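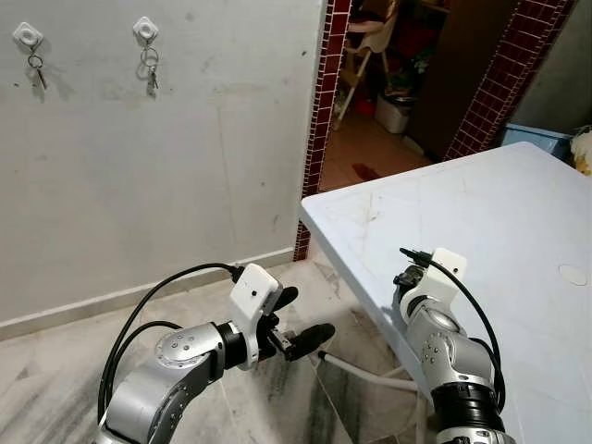
Figure 6. Keys on adhesive wall hooks next to a doorway.

Section 4. Mounting the Hooks

Applies to: Gilard adhesive hooks, sizes S and M. For screw-mounted rails, see Section 5.

4.1 Before you start

Check the wall surface against the list below. The adhesive pad is made for smooth, sealed surfaces.

Suitable: glazed tile, glass, metal, sealed wood, wall paint that has cured for at least four weeks.
Not suitable: wallpaper, bare plaster, brick, chalk paint, textured coatings, any surface that flakes when rubbed with a dry cloth.

Room and wall temperature must be between 50 °F and 95 °F during mounting and for the full curing time.

You will need:
Rubbing alcohol
Lint-free cloth
Pencil
Spirit level (for two or more hooks in a row)

CAUTION: Rubbing alcohol is flammable. Keep it away from open flames and hot surfaces. Test it on a hidden part of the wall first. Some matte paints lose color.

4.2 Choosing the position

Keep the edge of the plate at least 2 inches from door trim, corners and tile joints. For key hooks, a height of 44 inches above the floor can be reached by most adults, standing or seated. Choose a higher position in homes with small children.

Do not mount a hook where an open door or its handle can strike it. Do not mount hooks above a bed, crib, stove or radiator.

4.3 Mounting

1. Mark the position of the upper edge of the plate with a light pencil line. If you are mounting more than one hook, check the line with the level.
2. Wipe the area with rubbing alcohol and let it dry for five minutes. Do not use household cleaners. They leave a film.
3. Peel the liner from the wall side of the pad. Do not touch the adhesive.
4. Set the upper edge of the plate on the pencil line and tilt the plate down onto the wall.
5. Press firmly on the whole plate for 30 seconds. Press on the plate only, never on the knob.
6. Leave the hook unloaded for 24 hours. In rooms with high humidity, wait 48 hours.

NOTE: The pad can be used once. If the hook is crooked, remove it as described in 4.5 and fit a new pad (order no. 107).

4.4 Load limits

Size S: 400 g
Size M: 3,000 g

The limits apply to a load hanging straight down. Pulling outward on the load, as when a bag is yanked off the hook, can release the pad well below the limit. A ring with house and car keys is within the limit for size S in nearly all cases. Weigh the bunch on a kitchen scale if it also carries a padlock, flashlight or similar item.

4.5 Removal

1. Take off the load.
2. Warm the plate with a hair dryer on the low setting for one minute.
3. Slide dental floss or thin fishing line behind the upper edge and work it downward with a sawing motion.
4. Roll off any adhesive left on the wall with your thumb. Clean with rubbing alcohol.

CAUTION: Do not pry with a knife or screwdriver. Paint may come off with the pad if it was applied over dust or old wallpaper paste.

Revised September 5, 2019. Changes: curing time for humid rooms added in 4.3; order number of replacement pad corrected.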